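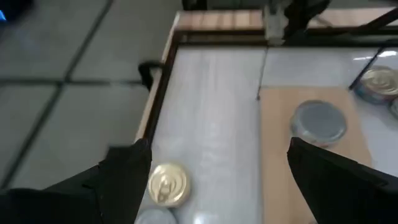

Tins on the white table, one of them up on the board.

Right, quick one as I've got to be out the door in ten minutes. Cupboard clear-out, finally. I've been putting it off since October and the shelf had started to bow in the middle — not a good look, and Thérèse next door already had one come down on her toaster.

So everything out. Gold lid with a ring pull, nice and easy, that one goes at the front. The silvery one, no idea yet. The one on the board has a flat bluish grey lid and no pull-tab I can see, so that's the tin opener pile, and our tin opener is rubbish. Must get a new one. Nosipho swears by hers, got it in Vedley market in 2001 and its still going.

New rules for the shelf:
Ring pulls at the front, for lazy nights.
Tin opener ones behind.
Anything past its date goes, no arguing.
No more buying chickpeas untill we've eaten the chickpeas.

Wiped the shelf down while it was bare. Sticky patch at the back, old syrup I think. Took two goes with hot water and a bit of washing up liquid.

Still got the bottom cupboard to do, flour and rice and all the half bags with pegs on. Not tonight. Soup tonight, obviously, and whatever's in the silver one if I'm feeling brave.

Will post the finished shelf when its done. Bus in four minutes, bye!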